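Moved to Drollthorpe for a job and stayed for the coffee, which is odd, as the coffee is terrible. A thread.

The town has a harbor. Beans came through it for a very long time on their way to people who would enjoy them. The locals got the ones that fell out of the sacks, and developed a taste.

What they developed a taste for is called a "short gray." It is a small coffee with a spoonful of oat water in it. You are supposed to drink it standing up. I've had it sitting down and I understand the rule now.

There are 6 cafes on the harbor street and every one claims to have invented it. Four of them have plaques. One of the plaques has a spelling mistake, and that's the cafe I trust.

Shu-fen Yeh runs the place I go to. She roasts in the back on a Hyvönen drum roaster that she bought used from a bakery. It sounds like gravel in a dryer. She says it's the bearings. It has been the bearings since January.

I asked her once what the tasting notes were on the house blend. She looked at the bag, looked at me, and said "brown."

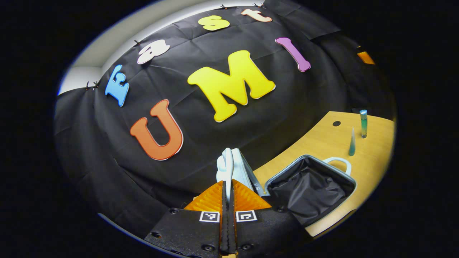 Anyway, the house blend. It's mostly a washed Ethiopian that Tekle Seyoum brings in, plus whatever Shu-fen has too much of, and the label on the shelf is a strip of masking tape with a pencil number on it. I've told her people buy with their eyes. Foam letters on a black cloth, a big yellow M in the middle, you can read that from across a room and it's cheap. Pencil on tape you can't read from across a bag. She said anyone standing across the room isn't buying coffee.

Tekle is the only importer in town who still does his own cupping. He slurps so loudly that the accountant upstairs, Vusumuzi Khumalo, thought there was a plumbing problem and called someone. The plumber stayed for the second round and now has opinions about acidity.

I went to a cupping myself. Five bowls. I was told to write down whatever came to mind. I wrote: coffee, coffee, hot, coffee, cardboard. The cardboard one was the expensive one. Apparently I'd caught a real defect, and for a week I was treated as a person with a palate.

I've since been found out.

Price talk, as people keep asking. A short gray was cheap when I got here. It has gone up 3 times, and each time a handwritten sign went up next to the register blaming the weather in a different country. I check. The weather is usually fine.

The new place on the corner is called Elell and it does pour-over only. You choose your water. I picked the second one down, the way I do with wine. Gemechu Lemma, who makes it, timed the pour on his phone and then stood there while I drank. I said "mm." He wrote something down.

It was very good, I'm sorry to say. I had another one and went the long way home so I wouldn't have to pass Shu-fen's window.

She knew. The next morning my cup came without a saucer.

Saucer was back by the end of the week. Bearings still going.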